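The Undow Adjustment

The claim concerned 40 crates of seed carrots, insured by Vitidel and lost between the Pultent depot and the Pitkänen farm. I was given five days and a rented car.

The depot log showed all crates out at 8 in the morning. The farm log showed none in. Between the two lay 74 miles of road and one weigh station, at Undow, where the truck had registered its full load – and then, on a second ticket, the same load again.

I asked the clerk how a truck is weighed twice going one way. She said it is not. I wrote that down.

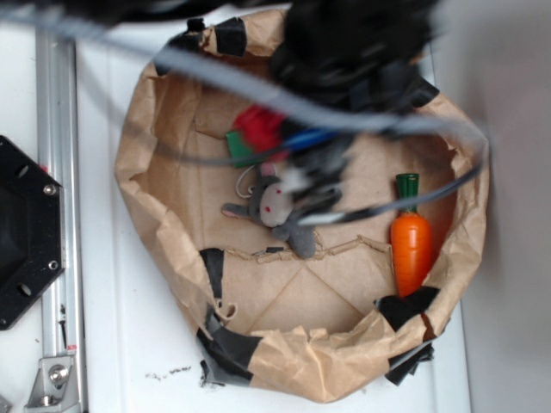
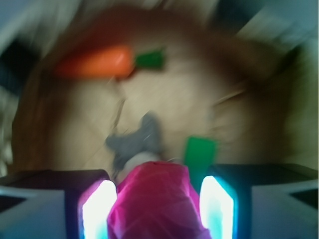
Vitidel's form 8 requires the adjuster to state the cause of loss in one line. I had the tickets, both logs and a statement from the driver, who remembered the road but no turn. On the last evening I went through the file again and thought of a toy carrot in a round brown container, which resembles the goods in every respect a scale would miss. A scale reports weight. It had never been asked what was in the crates. I entered "substitution, before departure" and signed for the car.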